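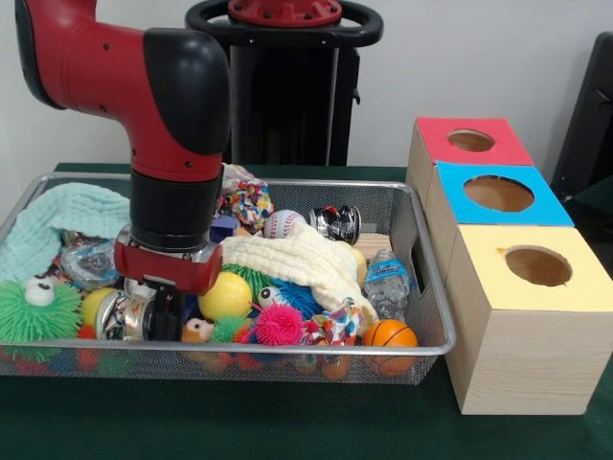
Sorting a Mixed Basket
Handout 3, Home and Classroom Organising, Trernholm Learning Centre
February 8, 2023

In this unit we practise with one basket in which toys, cloths and packaging lie together. Please read the notes before you begin your own basket.

1. Look before you sort
Take a minute and name the groups you see. Usually there are three: things to play with, things to wash and things to recycle. A crushed can is easy to name. A shiny wrapper between coloured balls is harder – many students leave it until the end. 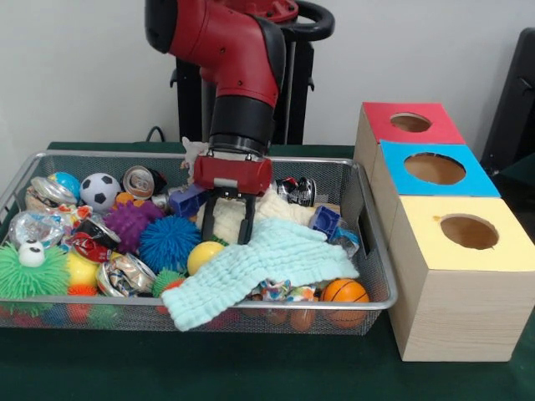 2. Take out the packaging first
Cans have sharp places where the metal is folded, so keep them away from soft rubber toys. Clear plastic and snack wrappers go in a separate pile. Check the rules of your own council, as not every wrapper is accepted.

3. Then the cloths
A towel hides what is under it. Lift it straight up, shake it over the basket and put it with the washing.

4. Toys last
Spiky rubber toys collect dust and should be rinsed in warm water.

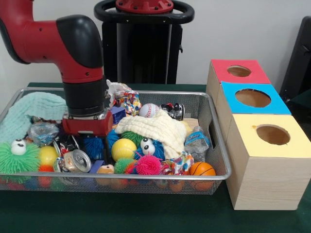

Figure 3. Towel, toys and packaging in one wire basket.

For next class: sort one basket at home and write 90 words about which group was the most difficult. Bring also the Plovgate worksheet.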